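Jimero Twin two-arm kit, reviewed after 7 weeks
By Nikau Henare
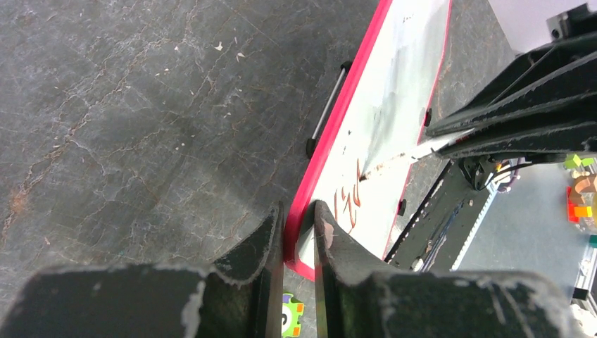 I bought the Jimero Twin for 2,299 in May, mostly to teach small two-handed jobs at home. You get two arms, a camera for each wrist, the power supplies and a license for Clistomov, the recording software.

Setup took one long evening. The manual skips the cable routing near the wrist, and I had to redo mine twice. Calibration is simple once you find the right menu.

Wiping a small whiteboard is the job I use most for testing. One arm grips the board by its red frame, the other works the eraser. Grip strength is good. Pressure control is the weak spot: too light and the marker smears gray, too hard and the board shifts. I recorded around 800 runs before I was happy with my settings.

The finger pads scuff quickly. A new set from Wijaya fits without changes. My friend Ataberk Coşkun has the cheaper Ena kit, and its pads seem to last longer, but the arms are slower and the joints have more play.

Good: strong grip, steady software, spare parts easy to find.
Bad: thin manual, soft pads, noisy fans.

I would buy it again at this price. Four stars.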